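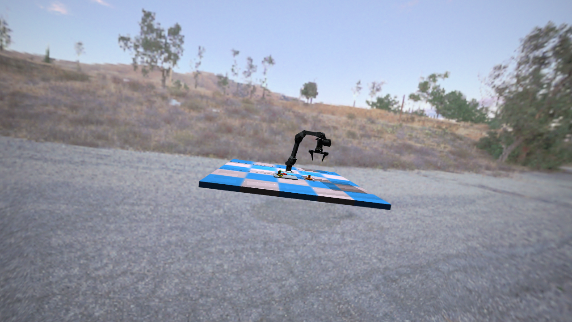 Checkered platform, gray gravel, one black robot arm.

Search posts, people, tags
Search

OK so a few of you asked about the sleep talking after I mentioned it last week, and my reply got so long I'm making it a thread. Get a snack.

Background: I talk in my sleep. I've done it since I was a kid. My mother used to stand in the hall and answer me, which she thought was hilarious, and apparently I once argued with her for a good while over who had the ladder. We didn't own a ladder.

It went quiet in my twenties (or I lived alone and there was no one to hear it, same thing) and then I moved in with Rustad. Yes that's his last name, everyone calls him that, including his own sister. Rustad is a light sleeper. Poor Rustad.

First month, he didn't say a word about it. Then one morning over cereal he goes "who's getting the train money" and I had no clue what he was on about. I'd told him, in a very firm voice, that the train money was NOT to be given to the cousins.

So he started keeping a notebook on his side of the bed. It was a joke at first. Then he got into it. He writes the time, what I said, and whether I sounded mad, happy or like I was ordering at a counter. That third kind is most of them.

We are up to 85 entries as of this November. I typed them all up over two rainy evenings and that's where this thread comes from, really, I wanted to see if there was any pattern in it.

Some favorites, with the grumpy ones left out:

"Put it back on the goat."

"No, the other Denmark."

"You can't park a soup."

"I've already signed for the birds." (He wrote "very professional" next to this one.)

"Tell them I'm tall."

And then a long one at 5 in the morning where I apparently laughed for a while, said "oh, you've done the whole fence," and rolled over. I'd pay money to know what was going on there. I woke up in a great mood and remembered nothing.

That's the bit that gets me. Out of all of those I can match maybe four to a dream I remembered the next day. The rest are just gone. Somebody was in there having opinions about Denmark and it was me and I wasn't told.

I always figured sleep talking was you reading your dream out loud, like a sports announcer. From what I've read since then it's messier than that. People can talk in any stage of sleep. When you're dreaming the hard vivid kind of dream, your muscles are mostly switched off, and a bit of speech can sneak through anyway. In the deeper sleep earlier in the night it tends to be more mumbly and there may be no story attached at all.

Which sort of fits the notebook! The early entries (before 1 or so) are nearly all things like "mmf no the" and "give it, give it." The complete sentences turn up toward morning. I don't want to make a big deal of this, it's one woman and one notebook and a man writing in the dark. His handwriting at 2 a.m. is its own research project.

A thing I did not expect: I'm polite. I'm really not that polite awake. But asleep I say please and thank you and "whenever you're ready" all the time. Rustad says it's like sharing a bed with a very good hotel clerk. Then every so often I swear like a pirate and he writes down the whole thing with no comment, just a little star.

The other thing is the gaps. He started marking them with dots once he noticed. I'll say something, then stop for about as long as the other person would need, then answer. "Is it yours?" ... "Well then whose is it?" I'm leaving room for somebody. I find that a little creepy and also very sweet – I'm a better listener asleep than I am at my sister's house.

Now, the book. Some of you know I've been reading my way through a stack of old household diaries from the library in Bovier. It's an odd collection, mostly farm accounts and weather. Lots of weather. "Rain. Rain. Rain, and the calf died." That kind of thing.

One of them was kept by a woman in Plasthorpe, starting in 1826, and for most of it she's writing down butter. Pounds of butter, price of butter. Then on page 303, no warning, she writes: "Thos. spoke again in the night. Said the bridge was too short for the geese. I asked how short. He said it was a private matter."

I yelled. In a library. I got a look.

Because SHE ASKED HIM HOW SHORT. She's lying there in the dark, she has to be up for the cows in no time, and she's asking follow-up questions about the goose bridge. And then she wrote it down next to the butter!

She does it again a few more times after that. He says something about a hat. He says "not on Mother's side." He counts something, and gets very cross in the middle, and starts over. She never says what she makes of it, she doesn't say it's a sign or that he's sick or that he's got a guilty conscience. It just goes in with everything else that happened that day.

I took a picture of the page with my phone and read it out to Rustad in the kitchen and he was quiet for a second and then he said "I like her." So do I.

I asked the librarian, Brigitta Prantl, if there was more like this in the other volumes and she said people find dreams in the diaries pretty often but the sleep talking she hadn't come across. She asked me to leave a slip in the page so she could find it. I left a slip. I may also have drawn a goose on it.

Somebody always asks if you should be worried that you'll spill a secret. I was worried about that, for a bit! Early on I made Rustad promise to tell me if I ever said anything terrible. What he's got so far is that I confessed to eating "the Tuesday cheese." I don't know what that is. I'd like to think if I had real secrets they'd come out as mangled as everything else does.

My friend who shares an office with me is the opposite, she wants to talk in her sleep and can't. She's tried one of those apps, Wenerow, that listens overnight and saves the noisy parts. She got a lot of dog. Then one clip of herself sighing, which she says was the most tired thing she's ever heard.

I tried the app too, for a week, and I didn't like it. Hearing it is way stranger than reading it. In the notebook I'm funny. On the recording it's my voice but kind of flat and slow, in a dark room, asking for the big one. I played one clip and turned it off and we went back to the pencil.

Things that seem to make it worse for me: being short on sleep, a late dinner, a strange bed, having a cold. Wine, yes, sorry. Deadlines, oh yes. The week before my taxes has five entries all by itself and one of them is just the word "forms," twice.

Things that have done nothing at all: chamomile, the lavender pillow, sleeping on my left side, my aunt's thing with the socks.

And the serious post, I'll keep it short. Mine is the harmless kind and I've had it forever. If it starts up suddenly when you're an adult, or there's screaming or punching or getting out of bed along with it, go talk to a doctor. I did mention mine at a checkup and she asked a few questions and mostly wanted to hear the goat one again.

If you live with a talker, my requests on behalf of talkers: write it down exactly, even if it makes no sense. Don't fix the grammar. Don't tell us in front of people first. And please let us sleep, even when you're dying to know about the fence.

Rustad asked me to add that he does answer sometimes. I didn't know this until last night! He says if I sound upset he says "it's all taken care of" and I say "oh good" and stop. Every time, according to him. He never wrote that part in the notebook.

Anyway. Send me yours. I want the weird ones, I want the ones with the dots in the middle. I'll put up more of the butter lady when I get back to the library, I'm only partway through the second volume and I've just hit a long stretch about turnips.

Comments

my husband sat up once and said "they've all got the same knees" and lay back down. eleven years ago. i think about it weekly

"You can't park a soup" is going on my fridge

Does the butter lady ever say what Thos. thought about it in the morning?? Did she TELL him

My grandmother answered my grandfather too. She said it was the only time he'd talk about his brother. Thanks for this thread.

I signed for the birds, too. They never came.

the other Denmark!!!! crying at work

Mine only does numbers. Long ones. I've tried them on the lottery, nothing

More turnips please, I mean it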